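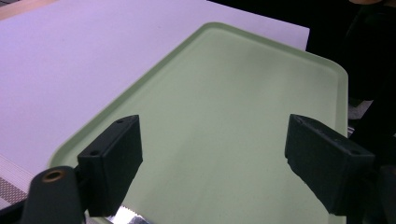
Shuzhen Gu reckons the worst part of a share house is the fridge. She has lived in four of them in Girkcombe and says she could tell within a week, from the state of the crisper, how long she would stay.

The houses around Sevell Street were built for families and are now mostly let by the room. Rents have gone up by $40 a week since May, and people who expected to be living alone by their thirties are back to labelling their milk.

Arvo Kokkonen moved into his at 41, after a separation. There are five adults, one bathroom and a roster on the laundry door. He pays $257 a week, bills extra. He said he had dreaded the noise, but what he noticed first was dinner. On Mondays to Thursdays one person cooks, everyone else puts $12 in the kitty, and whoever is home by seven eats at the table. 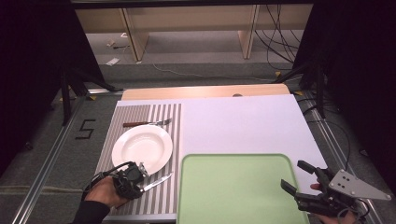 The arrangement has rules, most of them the result of an argument. Tell the cook by noon if you're out. Guests pay the same as everyone else. Leftovers belong to the cook until morning, then to anyone. The cook doesn't wash up, though Jinfeng Ding usually does it anyway and complains while she dries.

Not every house can make it work. Deming Jin tried shared dinners in a six-bedroom place near the Ayala bakery and gave up after 20 nights. Two housemates worked late shifts, one was coeliac and the kitty was always short. They share rice, oil and dishwashing liquid now and buy the rest themselves.

Kokkonen's lease runs out in the new year. He has looked at one-bedroom flats in Grurmont and could just afford one if he sold the car. So far he has been to two inspections, both on a Saturday, when there's no dinner to miss.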